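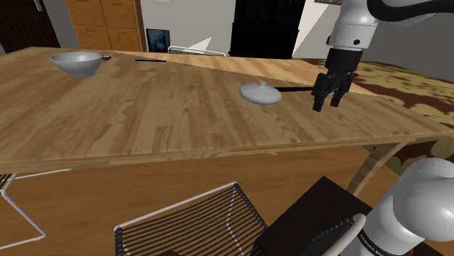
Don't buy a long table until you've walked the whole path from the truck to the dining room with a tape measure in your hand, a reader wrote under my piece on small kitchens back in January, and I've thought of that comment many times since. It was excellent advice. I read it, I nodded, I even replied to say thank you, and then I went and ordered the Flukow Droltdale without measuring so much as the front door.

Posted October 3, 2022
Share Tweet Save
Comments (12)

So this is a review of a dining table, and also a bit of a confession. We've had the Droltdale for the whole winter now, which feels like long enough to have an opinion. It's had school projects on it, a great deal of pumpkin soup, one very long jigsaw and a sewing machine that was only meant to stay for the weekend.

A little background, if you'll bear with me. Our old table was a round one, and it was a lovely thing for four people. The trouble is that we're hardly ever four. My side of the family is large and likes to be fed, and for years we made do with a card table shoved up against the round one and a cloth thrown over both, so whoever sat at the join had their plate on a slope. I'd been saying for ages that one day we'd have a proper long table with everybody at it, and when a bit of money came in after the tax return I thought, well, go on then!

I looked at a lot of them. The really beautiful ones in the showrooms at Ganport started at $4000 and went up from there, and I'd told myself I wouldn't go over $2000. The Droltdale sat in between. The ticket price was a fair bit kinder than the showroom ones, but by the time I'd added delivery up two flights and the matching bench (I wasn't going to get the bench, and then I sat on it) the total came to $2636. I winced. My other half winced as well, but he'd sat on the bench too.

Delivery

Flukow were good about this and I'd like to say so first. They rang beforehand, they turned up in the window they'd given me, and the two fellows on the truck were patient beyond anything I deserved. The legs come separately and the top comes in one piece, and it's the top that gives you grief. It wouldn't make the turn at the landing. They tried it flat, they tried it on its side, they took our door off its hinges, and in the end it went up over the balcony with ropes while I stood in the garden with my hands over my mouth. There was no extra charge, although I've since noticed that the website says there can be, so ask.

Putting it together took us an evening. The bolts are sturdy and the holes lined up, which is more than I can say for our bookcase. The instructions are all drawings, and the drawing for the corner brackets could be of almost anything. If you're doing it yourselves, put the top upside down on an old doona and leave every bolt a bit loose until all four legs are in. We tightened the first leg right up like keen beans and then had to undo the lot.

Living with it

The listing says it seats 12, and I suppose it does if you're all fond of each other and nobody's left-handed. Ten is comfortable. With the bench along one side you can squash in a few extra kids, and they seem to prefer being squashed. It doesn't wobble at all, even with somebody leaning on the end and telling a story with both arms.

I love the top. It's real timber with plenty of movement in the grain, streaks of darker and lighter brown running along the planks, and it forgives crumbs in a way our old white laminate never did. I've set out the breakfast things before now and not noticed the toast crumbs from the night before, which I'm choosing to count as a point in its favour.

My biggest grumble is the apron, the deep band of wood under the edge. It looks handsome and I'm sure it's why the whole thing is so solid, but it does steal room from your knees. I'm short, so it doesn't bother me. My brother is not short, and he spent the whole of our first big lunch sitting side-on like somebody riding a horse in an old painting. Chairs with arms won't tuck under, either. If your family runs tall, please go and sit at one before you order, and take the tallest of them along with you. Thinner cushions helped us a little.

The other thing to know is that the factory finish is thin. By the second month we had a pale ring from a hot casserole dish (mine, I'm afraid, I can't blame the children) and a rough patch where the homework happens. I wrote to Flukow and they replied within a few days, very politely, to say that heat marks aren't covered. Fair enough. They suggested an oil, and I ended up with a tin of the Cheung table oil from the hardware shop, which smells of oranges and goes on with an old T-shirt. I gave the rough patch a gentle sand with the grain first. Two coats, left overnight between, windows open. The rough patch came up beautifully and the ring has faded to something only I would look for. I plan to do the whole top again before Christmas, and I'd do it before the first meal if I had my time over.

A few odds and ends from my notes, in no sort of order:

The bench needs felt pads straight away if you have floorboards. They don't come with it.

One plank has a small knot near the end that catches a sponge. A cloth is fine.

Water beads up for a minute or so and then it starts thinking about soaking in, so do wipe up spills as you go.

It opened up a hair between two of the planks when we had the heater on every night, and closed again once the weather softened. I panicked and looked it up and apparently timber tables do this.

The colour is warmer in our room than it was on the website. I like it better.

Would I buy it again?

I would, yes, but I'd have paid for the oil at the same time and I'd have measured that landing. If you only sit down with a crowd at Christmas, I think you'd be happier with something that extends, and you'd get your floor back for the rest of the year. We do it most weeks, and I've stopped ironing that enormous cloth, and everybody can reach the potatoes. My brother has claimed the head of the table on account of his knees and shows no sign of giving it up.

Four stars from me. I'd have gone to four and a half with a deeper gap under the apron.

If you have a Droltdale and you've tried a harder finish on it, a varnish or one of those waxes, do leave a note underneath, as I've got a couple of readers wondering about it and I don't like to guess with somebody else's table.

Share this review
12 comments
Search reviews... Go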